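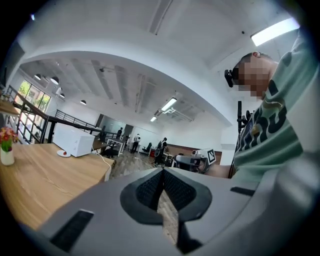
Sevix table set, readme

Notes for the folder, upstairs table only. Small set: clips of a small plate with something red on it, next to a white box, on a light wooden table. Everyday table stuff, nothing fancy.

What's in it
23 clips in the main folder, 10 more in /extra (not checked yet)
labels.csv, one row per clip
rooms.txt, names for the desks and tables

Words used in the labels
"dish" = plate or dish, same thing, don't split them
"box" = the white box on the table. Older rows say "appliance", will fix
"cable" = white one, goes over the table edge
"red" = whatever is on the dish
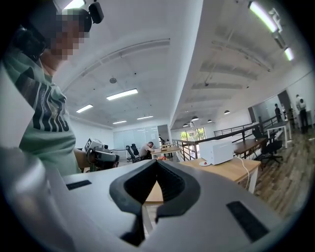 Table with box and dish, railing and desks behind.

Known problems
Flowers only labelled in some clips, sorry. Row 22 has the wrong start time. Desks at the back are not labeled at all and wont be in this version.

Naming: sevix_table_ then clip number. The Cuvetti kitchen set uses the same headings so the two csv files can be joined, just check teh spelling of "dish" first.

Last tidy-up February. Next: redo /extra, then flowers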